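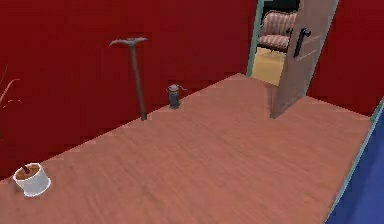

Visiting / Your questions

What is on at Neltutwood this season?
A retrospective of the painter and printmaker Štefánia Polák, filling all seven galleries. We've wanted to do this for years! It runs from her first woodcuts to the huge folded canvases she made at Cluvholm, and it stays open until the end of November.

Do I need to know her work already?
Not at all. Plenty of people come in cold and leave with a favourite. The wall texts by Kasun Dewan are short and very readable, and there's a large-print set at the desk.

Where should I start?
Upstairs, if you can bear to walk past the shop. The early prints are up there, and once you've seen how she cuts a line into wood you'll spot it in everything that follows (even the late watercolours).

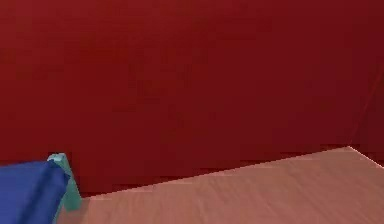
Red wall, with the corner to the right

Are there talks?
Yes, two. Tapio Rautiainen speaks on Polák's student years on 7/20/19, and Masanobu Yagi will give a printing demonstration in the autumn. Both are free but seats go quickly, so do book.

Can I sketch in the galleries?
Please do! Pencil only, and we can lend you a stool. Paint and ink have to stay in the lockers.

Is there a catalogue?
There is, and it's a beauty. Trerano printed 1,000 copies, with a long essay by Fuseini Wumbei on the Nanayakkara portfolio, six prints that haven't been shown together before.

Can I come back on the same ticket?
Yes, as often as you like while the show is open. Keep your stub and show it at the desk.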